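Football > Non-League > Trotbridge Town

Print this story | E-mail this to a friend

Saturday, September 6, 2025

Trotbridge Town have signed midfielder Bujar Trajkovski on loan from Zarnham until the new year.

The 24-year-old goes straight into the squad for Tuesday's trip to Skomau Athletic, where manager Karim Rawashdeh will be without three first-team players.

Trajkovski made 40 appearances for Zarnham over two seasons but has played only 60 minutes since pre-season began in July.

"He wants games and we need legs in the middle of the park," said Rawashdeh. "We asked about him in the summer and were told no, so I'm pleased."

Defender Leena Pelkonen -- captain of the women's side -- has also agreed a new one-year deal.
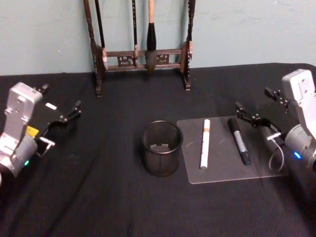

A dark wooden brush rack on a black cloth

Trotbridge have taken five points from their opening games. Saturday's home draw was watched by a crowd of 247, their lowest of the season.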